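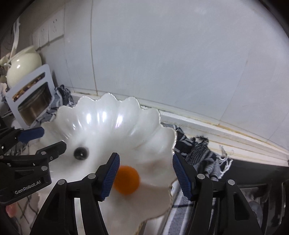 A scalloped white glass dish with a gray bead and a small orange ball in it.

Small Things: Sorting, Storing and Finding Them Again
Posted by Sarita Bisht in Household
Tuesday, May 19, 2020

Last month I went through the kitchen drawers, the hall table and the sewing cupboard in one go. Most of what follows comes from that, with a few older notes added from readers' letters.

Buttons

Cut buttons off worn-out shirts before the shirt goes in the rag bag. Thread each set on a piece of cotton and knot it. A knotted set stays together in the jar, and you can see at a glance whether there are enough for a cardigan.

Spare buttons that come in little bags with new clothes are a different problem. I write the garment on the bag in ballpoint ("navy coat, 2nd from top") and keep all the bags in an envelope. When the garment goes, the bag goes too.

Metal buttons will mark white ones if they are kept damp. If you wash old buttons, dry them overnight on a towel before they go back in the jar. Do not soak leather, wood or fabric-covered buttons at all. Wipe them.

Beads from a broken necklace

Stop where you are and put a hand over the hole in the string. Then get a baking sheet with a rim and set everything you have on that. Beads that went under furniture come out with a vacuum cleaner if you stretch an old stocking over the end of the hose and hold it with a rubber band. The beads stick to the stocking. Hold them over the baking sheet when you switch off.

Lay the beads in order on a folded hand towel. The fold makes a groove that keeps them from rolling. If the necklace was graduated, start with the largest in the middle and work out to both sides.

For restringing, use beading thread and not sewing cotton. Knot between each bead if they are pearls or anything with a soft surface. Allow twice the finished length of thread if you are knotting, and a bit more for the clasp.

Shallow dishes

A shallow dish is better than a deep one for things you pick up every day. You can see all of it. Deep bowls fill up and the thing you want is on the bottom, under the expired coupons.

Odd saucers, butter dishes and old candy dishes all do this job. They cost next to nothing at a yard sale when the rest of the set is gone. I have one by the kitchen sink for rings, one on the hall table, and one in the bathroom for hairpins. Empty them on the same day you change the sheets.

If the dish slides on a polished surface, put three dots of clear silicone on the bottom and let them set upside down for a day. Felt works too but gets dirty near a sink.

Cleaning ribbed and pressed glass

Dust settles in the grooves and turns sticky in a kitchen. Warm water, a few drops of dish soap and a soft toothbrush will get it out. Brush along the groove, from the middle to the rim. Put a folded towel in the bottom of the sink first, and turn the faucet to one side so you do not knock the dish on it.

For a gray film that soap won't shift, use one part white vinegar to three parts warm water. Ten minutes is long enough. Rinse and dry with a lint-free cloth.

Anything with gold on the rim gets soap and water only. No vinegar, no scouring powder, no dishwasher. Gold trim wears thin fast, and there is no putting it back at home. Keep it out of the microwave as well. Even a faint line of metal trim can spark.

Do not take old glass from a cold cupboard straight into hot water. Let it sit on the counter for half an hour first.

Screws, nails and hooks

Sort by what the thing does before you sort by size. Picture hooks together, wood screws together, curtain hooks together. Most people will never need more sorting than that.

Baby food jars are still the best container for the garage. Screw the lids to the underside of a shelf, two screws per lid so the lid doesn't spin, and twist the jars up into them. My brother-in-law has 33 of these over his bench and can reach every one of them without a stool.

When you take something apart, tape the screws to the piece they came from. Masking tape comes off clean if you don't leave it more than a few weeks. For bigger jobs, push the screws into a piece of cardboard in the same pattern as the holes, and write on the cardboard which side is the top.

Rusty screws are not worth saving. Brass ones are.

Balls, marbles and game pieces

Anything small and round should live in something with a lid. A tin is good. A zip bag is fine for a year or so, then the corners go.

For board games, put each color in its own bag and all the bags in the box. Photocopy the list of pieces from the rules and tape it inside the lid. When a piece goes missing, write that on the list, with what you use instead. We have been playing one game with a shirt button for the blue player since the year 2000.

Small balls and marbles are a choking hazard for little children, and so are beads and button batteries. Button batteries are the worst of the lot and need to be kept locked up, including the dead ones. If you think a child has swallowed one, get medical help right away. If there is a toddler in the house or coming to visit, the open dishes go up on a high shelf.

Keys

Label keys when you get them. A paper tag on string is plenty. Don't put your address on it – a word like "shed" or "back gate" is enough.

Unknown keys: put them all in one envelope, write the month on it (mine says March) and try them on every lock in the house on one wet afternoon. I had 13 and found a home for four. The rest are in a jar in the cellar, and I will try them again before I throw them out.

Labels that stay on

Masking tape and a permanent marker will do for dry places. For the refrigerator or the freezer, use freezer tape. For jars that get handled a lot, write on paper and cover it with clear packing tape that goes all the way around and overlaps by an inch.

To get old labels off glass, rub with cooking oil, leave for an hour, and scrape with an old plastic card. Wash in hot soapy water after. Oil does not work well on the thin plastic kind of label. Use a hair dryer on those and peel from one corner.

From readers

Bhupendra Nishad writes that he keeps a magnet in a sandwich bag for picking up spilled pins. He turns the bag inside out over the pins and pulls the magnet away, and the pins stay in the bag. I tried it with tacks and it worked on all but the brass ones.

A reader in Flikcombe uses egg cartons for earrings, one pair to a cup. She says the cardboard kind is quieter in the drawer. Another uses an ice cube tray, which I would choose, as it can be washed.

Several people asked how long to keep things "just in case." My rule is some 5 years for hardware and two for anything made of elastic. Elastic goes brittle in storage whether you use it or not. Rubber bands too – keep them in a closed jar out of the sun and they last somewhat longer.

Next time: drawer liners, and how to get a stuck drawer out without breaking the front off.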